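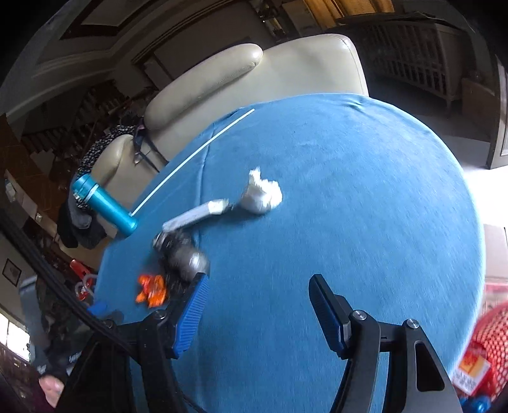

Chapter 9
Clearing a Table: Small Objects on Cloth

Before you start

Read this first, then the exercises. Have a table free, a cloth on it, and a handful of small mixed things from your own house. A bottle, something long and thin, something crumpled. Nothing breakable for the first two sections please.

Most household courses teach the table as a place to eat. Hardly ever as a place where things land. But look at any round table next to a sofa – things drift there all day. A teal bottle near the side, a long white stick next to it, a scrap of something orange. No plates, no meal. It still has to be cleared before the cloth can come off.

9.1 Why the cloth comes last

Cloth moves. That is the whole problem in two words. Pull at one side and everything on top travels with it, and round tables are worse than square ones, no corners to hold on to. In the Brovdale classes we had students whip the cloth off with things still on it. Pens under the sofa, lids gone for good.

So: objects first, cloth second. Smooth cloth slides more easily than rough, keep one hand flat on it while teh other lifts.

9.2 Sorting by shape, not by use

Orvokki Ahonen taught this part at Gonbridge for years and I have kept her order.

Tall or rolling things. Bottles before anything else, standing or lying down. Check the cap.

Long thin things. Sticks, straws, pens. Pick up at the middle. Ends catch in the cloth.

Crumpled things. Slow down here. A white crumpled lump may be tissue, may be a bulb of garlic, and from across a room you can't always tell. Pick it up and look before it goes in the bin. Same for bright scraps of wrapper or paper – unfold, check, then decide.

Small hard things. Last, into a shallow dish, never loose into a pocket.

9.3 What you will practice

Clearing a round table without shifting the cloth. Folding the cloth inward so crumbs stay put. Laying it back with an even drop on all sides (measure it, dont guess). The timed task at the end of the chapter gives you 300 seconds, and the notes by Anneliese Hollmann on page 43 are worth reading before you try it.

Key words: drop, fold line, drift, dish.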